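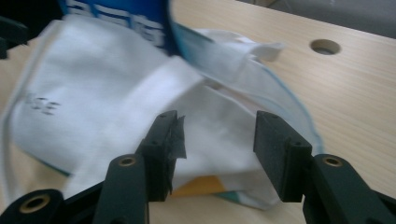 ### 3.2 Grid size and session length

Participants played Lumport, a tile-matching puzzle published by Trustis, on one of three grid sizes. Each session ended when the player cleared the grid or chose to stop. Of the 1052 sessions recorded, 213 ended with a full clear, and 83 of those were on the largest grid.

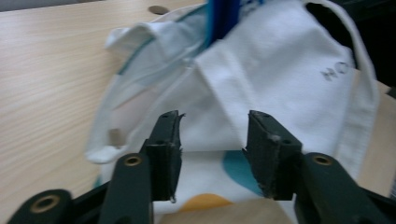

**Figure 3.** White fabric with a thin teal-blue trim on a light wooden tabletop.

Players on the smallest grid tended to start a new layout at once, as Zellau and Jayasinghe also found in their study of falling-block games. Those on the largest grid paused for longer between moves and used the undo button more often.
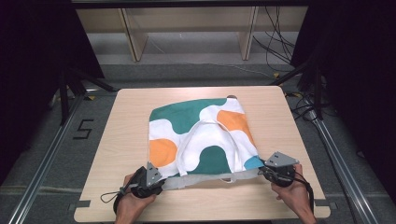
The pauses were longest near the end of a layout, when few groups of matching tiles remained. We take this as a sign of planning, although tiredness cannot be ruled out. Scores were not shown until the session had ended. 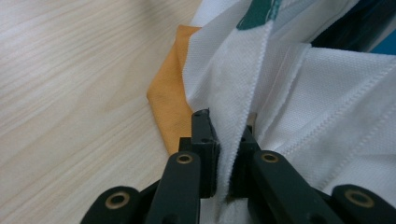
A change to the scoring rule in January raised the bonus for large groups. Sessions played before and after the change are therefore reported separately in Section 4, and no totals are given across the two periods.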